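Cable boxes, part one. Short thread on how I pack spare cables for storage, with the mistakes left in.
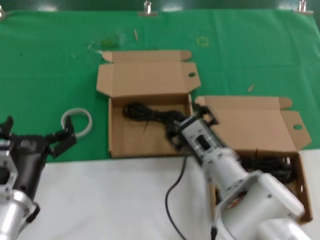

Two boxes open on the green cloth, a black cable in each.

1/ Background. The Sidcombe store room had one plastic tub for every spare cable we own. It weighed 30 pounds and took most of a coffee break to search. In May I started moving the contents into small cardboard boxes, one type per box. I'm still going.

2/ The boxes are plain tan cardboard with folding flaps and a punched hole in the flap. No foam, no dividers. I bought a flat-packed bundle from Parsons and fold them as needed. Folded in advance they take up a whole shelf, so don't do that.

3/ The surface matters more than I expected. I work on a green cloth clipped along the far side with binder clips. Without the clips it creeps toward me every time I drag a box. Three clips is enough for this table.

4/ The cloth still has its fold creases. I ironed the last one and the creases were back after a week in the drawer. They make no difference to the work.

5/ Coiling. Over-under for anything longer than my arm. Straight loops for the short ones. Loop size is set by the box floor: lay the first loop in the empty box, check that it sits without bending up the wall, then take it out and match the rest to it.

6/ If the coil springs open when you let go, the loops are too small or the cable has been stored twisted. Hang it over a door for a day and try again. Pulling it tighter doesn't help.

7/ The coil goes in flat, against one side of the box. Leave the loose end on the other side. You want to be able to find the end without lifting the coil, and you want to see which connector it is with the lid open.

8/ White tape. I keep the roll on the cloth next to the boxes. One strip per box, on the short side, written on before it goes on. Writing on tape that's already on cardboard gives you a dent and a bad label.

9/ What goes on the label: connector, connector, length, month checked. Four items. I tried adding a voltage rating and stopped, as most of the cables don't state one clearly and I was copying guesses.

10/ Tape on the cable itself: no. The adhesive moves onto the jacket within a year and the next person gets black fingers. Reusable ties are fine. I leave most coils untied because the box does the holding.

11/ The list. Every box gets a line in a spreadsheet. We're at 598 lines. Carol Hebden asked for a column showing which shelf, and she was right, I should have had that from the first box. Adding it later took two evenings.

12/ The old inventory said 1,901 cables. My own count after throwing out the damaged ones is 1,443. Part of the gap is scrap. Part of it is the Laltell adapters, which had been entered twice under different names.

13/ Testing comes before boxing. Continuity on every conductor, then a wiggle at both ends while watching the meter. Anything intermittent gets cut in half before it goes in the scrap bin, otherwise it finds its way back to the shelf.

14/ Closing the box. Side flaps, then the lid, and look at the gap. If the lid bows, take the coil out and redo it larger and flatter. Forcing it shut puts a bend at the connector, where most of our failures were in the first place.

15/ The bits and splinters that collect on the cloth: shake it out at the end of a session. They get into open connectors otherwise. I do it over the bin with the clips in my pocket.

16/ Still unsolved: the heavy mains leads. They don't coil small enough for these boxes and the next size up doesn't fit the Prornine shelving with the lid on. Currently on hooks — not happy with it. Suggestions welcome if you've measured first.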